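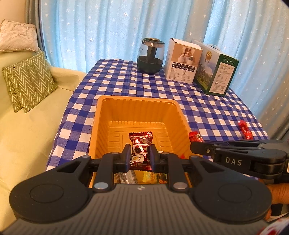 Brimis sugar thermometer review

Posted 30/03/2018

I have been meaning to write this up for weeks, and the only reason it's taken me so long is that whenever I sat down to do it I thought "I'll just make one more batch first" and then it was bedtime and the kitchen smelled of burnt butter. So, finally, here are my thoughts on the Brimis sugar thermometer, which I have used for toffee, fudge, marmalade, honeycomb, a very sticky nougat and one disastrous attempt at barley sugar that I blame entirely on the phone ringing.

A bit of background for anyone new. I make sweets at home, mostly boiled ones, mostly to give away. I started with my gran's brass-backed thermometer, which was lovely to look at and read a good few degrees low. I knew it read low and I adjusted in my head, and that worked fine until I tried writing recipes down for other people. "Boil until it says such-and-such, unless yours is a good one" isn't much of an instruction! After that I had a cheap digital probe that died in steam, and then a glass one that I dropped in the sink. The Brimis is number four and it's the first one I've been excited about.

I bought mine at Calimlim, the cookware shop in Storbridge, up the hill from the bus station. It was £31, so it's not a throwaway purchase, and I did stand there for a while holding it and then holding the cheaper one next to it. The woman in the shop let me take both out of their boxes, which made up my mind, because the cheaper one had a clip so stiff I couldn't get it over the edge of a pan without using both hands. I've paid for mine myself, by the way. Calimlim don't know I write this and Brimis certainly don't.

What it is

A long flat stainless steel thermometer with the glass tube fixed to the front, a wooden knob at the top and a sliding clip on the back. No batteries, no app, no beeping. The scale has Celsius down one side and Fahrenheit down the other, and the sugar stages are stamped into the metal beside the numbers: thread, soft ball, firm ball, hard ball, soft crack, hard crack, caramel. Stamped in, so they won't wash off like the printing did on my gran's. Jam is marked too.

The numbers are big. I wear glasses, and the glasses steam up the moment I lean over a boiling pan, so this matters to me more than almost anything. I can read the Brimis with my head well back from the pan. The liquid in the tube is a strong blue and I've only once lost sight of it, and that was under a dim bulb that needed changing anyway.

Does it read true?

Yes! This was the big one for me. The first thing I did when I got it home was the boiling water test. If you've never done this, please do it with whatever thermometer you have: bring a pan of water to a proper rolling boil, clip the thermometer in so that the bulb is well under but not touching the bottom, leave it five minutes and read it. It should say 100C, or a shade less if you live up a hill. Mine sat dead on the line. I did it again the next day with a different pan and got the same.

Boiling water only tells you about one point on the scale, of course, and boiled sweets happen a long way above it. So I checked the top end the old-fashioned way, with a bowl of cold water beside the hob. I took a plain syrup up slowly and dripped a bit in at each stage. Soft ball came just where the Brimis said it would, hard crack the same - the threads snapped cleanly between my fingers with that lovely glassy click. My usual stopping point for clear fruit drops is 153C, and drops taken off at that reading have been hard, clear and not sticky, batch after batch. With the old one I was forever pulling the pan early and getting something that welded itself to its wrapper by the next morning.

It is a bit slow. All glass thermometers are slower than a decent digital probe, and if your syrup is racing up the last ten degrees then the blue line will be trailing behind it. The cure is to turn the heat down once you pass soft crack and let things creep. You get better colour that way too, so I don't mind.

The clip

I could write a whole post about clips. I've had clips that slid, clips that pinged off into the syrup, and one that rusted. The Brimis one is a springy folded piece of steel that runs up and down a slot, and you can move it with one thumb even with an oven glove on. It grips thin-walled pans and it grips my thick cast iron one, though on the cast iron it leans in a little. I slide it down so the bulb hangs a finger's width off the base and it stays there.

On my big preserving pan, which holds 8 litres and flares out at the top, the angle is awkward. The thermometer follows the slope of the side, and with a small batch the bulb barely gets wet. For a full pan of marmalade it's no trouble at all. For a pound of toffee, use a narrow pan, which you ought to be doing anyway or the syrup will be too shallow to measure with anything.
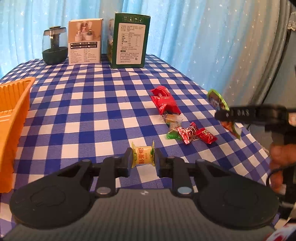 What I've made with it

Toffee first, naturally. Plain butter toffee, broken up with the little hammer. I've made it so many times that I could probably do it by smell, but it was a pleasure to have the number and the smell agree for once.

Fudge is where I noticed the biggest difference. Fudge is so fussy! Two degrees under and you're eating it with a spoon, two degrees over and it's chalk. I've always told people that my fudge "comes out different every time, that's the charm of it", and since getting this thermometer it has come out the same every time, and the same turns out to be a lot nicer. Smooth, just firm enough to cut, no grain. I stop at 115C and let it cool right down before I beat it. Leave the thermometer clipped in while it cools, too, so you know when to start beating. Most recipes just say "until lukewarm", which could mean anything.

Marmalade in early March, with Sevilles out of the freezer. I still do the cold saucer test with marmalade whatever the thermometer says, as the fruit varies so much, but it told me when to start testing and saved me a lot of saucers. My recipe takes 1000 g of sugar to half that weight of fruit and it set softly and beautifully.

Honeycomb was great fun and went everywhere. Do take the thermometer out before you add the bicarb. I didn't. It came clean after a soak but I'd rather not have had the soak to do.

The nougat was Marilou's idea. Marilou Yap and I have been swapping recipes for years, and she'd been to a sweet stall on the front at Fistport and come back with a paper bag of the stuff and the firm opinion that we could do better. We could not! But it was edible, and the syrup part went to plan. It was the egg whites that let us down, and no thermometer in the world can help with those. She tried mine and went and bought her own the same week, so that's two of us converted.

Cleaning and keeping

Hand wash only. The leaflet says so and I'd say so as well, for the sake of that wooden knob. Hard sugar looks alarming when it's set around the tube, but don't pick at it. Stand the whole lower end in a jug of hot water (hot, not boiling, and let the thermometer cool a bit first) and go and do something else for a quarter of an hour. It melts off and you just wipe.

There's a hole through the knob for hanging. I've put mine on a hook inside the cupboard door, well away from the drawer where the rolling pin lives. The glass stands slightly proud of the steel at the bulb end, and that's the one bit of the design I'd change. The bulb has a little cage round it, but the cage is open at the front, and I can imagine it getting a knock from a wooden spoon if you stir as vigorously as I do. Mine hasn't broken. I'm just careful.

Other small grumbles

The Fahrenheit side is in smaller type than the Celsius. Fine for me, annoying if you use a lot of American recipes.

The box is one of those with a tiny flap that tears the first time you open it. I kept it anyway for travelling and now it's held together with an elastic band.

The leaflet has a recipe for treacle toffee on the back which uses far too much cream of tartar, in my opinion. Halve it. And give it a deeper pan than they suggest, as treacle climbs like nothing else.

Who should buy it

If you make jam once a year, you could manage very happily with a saucer in the freezer and spend your money on fruit. If you make sweets more than a few times a year, or you've been put off by sticky toffee and grainy fudge and decided that you're just no good at it, please try again with a thermometer that tells the truth. It made far more difference to my results than any fancy pan or mould I've bought, and I've bought plenty.

If you need speed, for tempering chocolate and so on, get a digital probe as well. The Brimis scale starts too high for chocolate and it wasn't made for that.

I'm giving it nine out of ten, with the missing point for that open cage. Barley sugar again this weekend, with the phone in another room. If anyone has a good recipe for pear drops that doesn't need a bottle of flavouring the size of a thimble at the price of a good lunch, leave it in the comments, I'd love to try it.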